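Small Whiteboards and Other Tabletop Cheer
Gallery, posted May 2, 2018

I don't believe in message boards. I've said so on this site before and got 18 comments for my trouble, most of them from people who own more than one. Letter boards, chalk signs in kitchens, the little easel by the register that wishes you a good morning. They go up in a burst of energy, and a month later they still say whatever they said on day one.

Syafiqah Yusof thinks I'm being a grouch. She runs the stationery shelves at Hedbridge and says she sold more than 200 tabletop whiteboards in April, to homes as much as to offices. I asked how many of those have been wiped and rewritten even once. She didn't have a figure for that.

So this gallery is about the small whiteboard and the clutter it tends to live with: the markers, the snacks, the bowl or basket of fruit. I went in wanting to know if a slogan does anything for a table. I'm still not convinced, though I'll admit the marbled tabletop does the orange a favor.

The slogan is "Happiness is simplicity," in orange marker. I'd have more faith in it if there were less on the table.
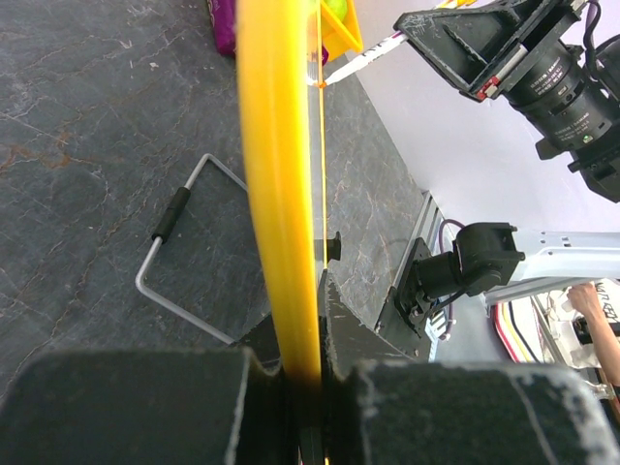 Yellow hoop, with a bent wire handle lying beside it on the dark gray top. The handle has a short black foam grip. A lime-green ball sits in the yellow bin behind.
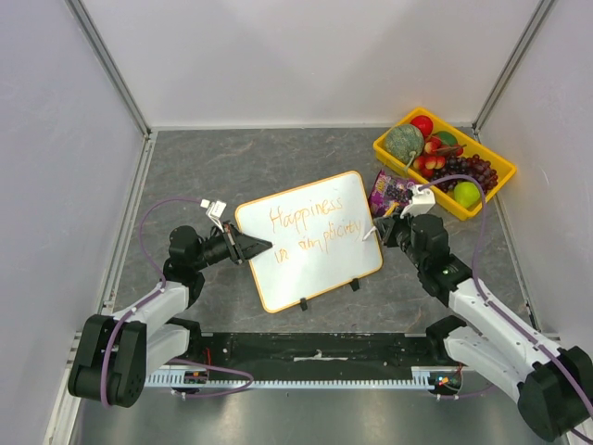
The board on its two black clips, lettering loose and a bit uneven. The fruit in the yellow basket is artificial, grapes and cherries included, and there's a grape snack next to it.

Cempaka Ngau, who edits these pages, wants me to say something nice about clip stands, so fine. A small board on clips can be moved when you need the space, and you can put it in a drawer when you get tired of it. A framed print with the same words would have to be hung, and then you'd be stuck with it.

My complaint is with the message. If you have a surface that wipes clean, write down something that changes. What's for dinner, whose turn it is to call the plumber. Syafiqah keeps two boards at home, one for groceries and one for sayings, and by her own account the grocery one gets all the use. She still won't give up the other.

Comments are open until the end of the week.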